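Bench notebook, tabletop cell, December, started 9:40

Dragica and I finally sat down with the house rules for the kitchen bench, and I'm really happy with where they're going! The old sheet from Zuststead had 133 lines and people skipped most of them (me too). We're down to one page.

Rule 1 stays as it was: hands off the table while the arm is live. Blue light on the wrist counts as live, full stop, even if the arm hasn't moved in ages. Ivan wanted an exception for righting fallen cups. Voted down, kindly.

Rule 2, cables. Before each run, jog through the whole reach and watch the slack. A loop that's fine on the far side can drag across the props on the near side.

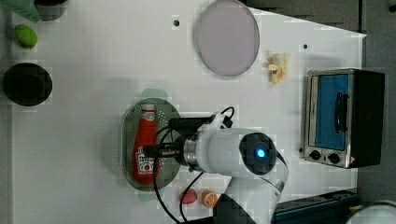
Kanyarat's point about approach speed is a great one: slow down for the last bit above anything lying on its side, bottles especially, because they roll. She's writing it into the Jadberg checklist today. Limit still to be agreed, ask Darmawan.

Rule 3 is new and my favorite. Clutter is allowed, but it gets logged as found. No tidying between attempts to help the arm out! If you move a prop by hand, stop, note it, start a new run number. Run 3303 gets thrown out for exactly this (my fault, sorry Miroslava). 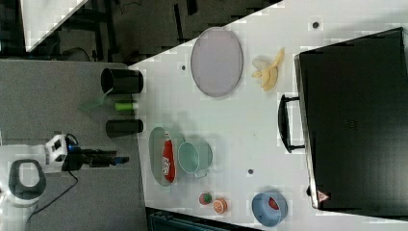 Also agreed that 2 people sign off on any change to the reach limits, and the table edge is part of that. Miroslava will check that the floor side is in the keep-out map, since run 1792 used an old copy.

To do: print the page, tape it by the stop button, bug Darmawan about the speed number.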